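Moving the pantry to the basement

Mar 25, 2025

We moved to Prondville in November, and the house came with a kitchen that has one tall cabinet and no pantry. The old place in Gistow had a walk-in closet off the kitchen, so I had years of stuff that had never needed to fit anywhere. For the first few weeks it sat in moving boxes along the dining room wall. I would go looking for rice and come back with a bag of lentils and no rice.

The basement stairs are right off the kitchen, 16 steps down, and at the bottom there is a wall with nothing on it. I decided that would be the pantry. I know some people won't keep food in a basement. Ours has a dehumidifier that the previous owners left behind, and I kept a cheap humidity meter down there for most of the winter before I put any flour near it. It stayed under fifty percent except for one week when the dehumidifier bucket was full and I hadn't noticed. I have since run a hose from it to the floor drain.

The shelves are from Amaral, the restaurant supply place out past the highway. They sell used wire shelving from kitchens that have closed. I got 3 units for $204, and they threw in a bag of the plastic clips that hold the shelves on the posts. You want more clips than you think you want. They crack, and one missing clip makes the whole shelf lean. I set the units side by side and screwed the end ones to the wall, which took a masonry bit and most of a Saturday's worth of patience.

The layout took three tries. The first time I sorted by type, the way a grocery store does, with all the cans together and all the grains together. It looked good and I hated using it. The second time I put whatever we use most at eye level, which meant the cans ended up in four different places. What I have now is by meal, more or less. Pasta sits next to the canned tomatoes. Beans and rice and the chiles are together. Baking has the whole right-hand unit to itself, and the heavy bags are on the bottom where I can slide them out.

One thing I got wrong was buying bins before I knew what was going in them. I ordered a set of the tall Gudau ones with the latching lids and they are too deep for the shelves by a finger's width. They hang over the front. I use two of them for dog food and the others went to the garage.

Wire shelves also let small things tip over. Jars are fine, but anything in a pouch falls on its face. I cut some thin hardboard to lay over the wire and that fixed it. Twenty minutes with a hand saw — I should have done it on the first day.

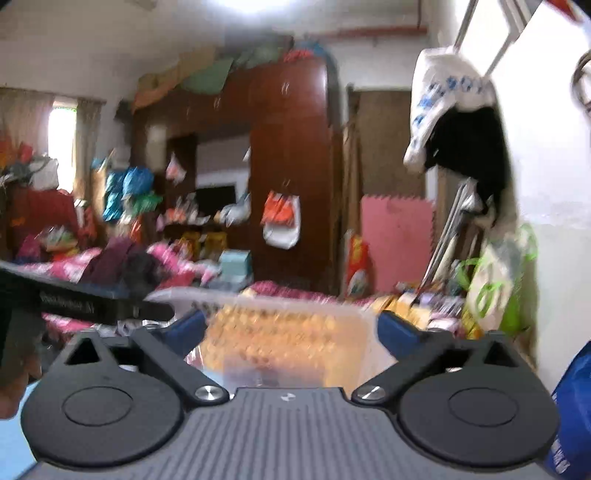

Labels are the part I keep putting off. I bought a roll of freezer tape and a marker, did one shelf, and ran out of interest. For now I'm leaning on containers you can see into, even the frosted kind. With a translucent one, a lumpy orange-yellow mass behind the plastic is enough to tell me it isn't flour or sugar, and that covers most of what I need to know from the bottom of the stairs. It doesn't help with all-purpose versus bread flour, so those two got tape.

I also started a list on the inside of the basement door. When I open the last of something I write it down, and before I go to the store I take a photo of the list with my phone. It works about as well as any list. I still came home last week with a second bottle of soy sauce.

Next is the light. There's one bulb at the foot of the stairs and it puts my own shadow across whatever I'm reaching for. I have a $20 LED strip in a drawer and need to find out if there's an outlet behind the furnace. If there isn't, I'll get the battery kind and complain about it.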